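Objet : Re: [adherents-ninora] Modalités de prêt entre bibliothèques - révision du règlement

Mesdames, Messieurs,

Le secrétariat du réseau Ninora accuse réception des remarques transmises en mai au sujet de l'article 4 du règlement de prêt. Pour mémoire, le message initial était le suivant :

> À compter de la rentrée, la durée du prêt entre établissements
> sera portée à six semaines, sans renouvellement possible.
> Les ouvrages du fonds Acharya (794 titres) demeurent
> consultables sur place uniquement.
> Kęstutis Paju, pour le secrétariat

Plusieurs établissements ont fait valoir que la suppression du renouvellement pénaliserait les lecteurs des sites éloignés, pour lesquels la navette ne passe qu'une fois par quinzaine.

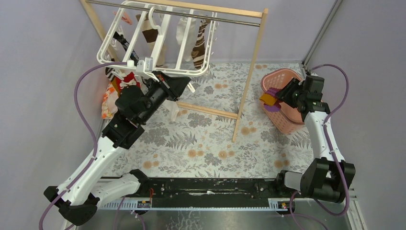

Selon la bibliothèque de Lolline, un renouvellement unique de deux semaines, demandé avant l'échéance, suffirait à régler la plupart des cas, à condition que l'ouvrage ne soit pas réservé par ailleurs. Elle rappelle que 108 demandes de prolongation lui ont été adressées l'an dernier.

Cette proposition sera soumise au vote des adhérents. Dans l'attente, les règles actuelles restent applicables - y compris pour les documents sonores. Le fonds Acharya n'est pas concerné par la révision.

Les observations écrites sont à adresser au secrétariat avant la fin du mois, sous couvert du responsable d'établissement.

Veuillez agréer, Mesdames, Messieurs, l'expression de nos salutations distinguées.

Le secrétariat du réseau Ninora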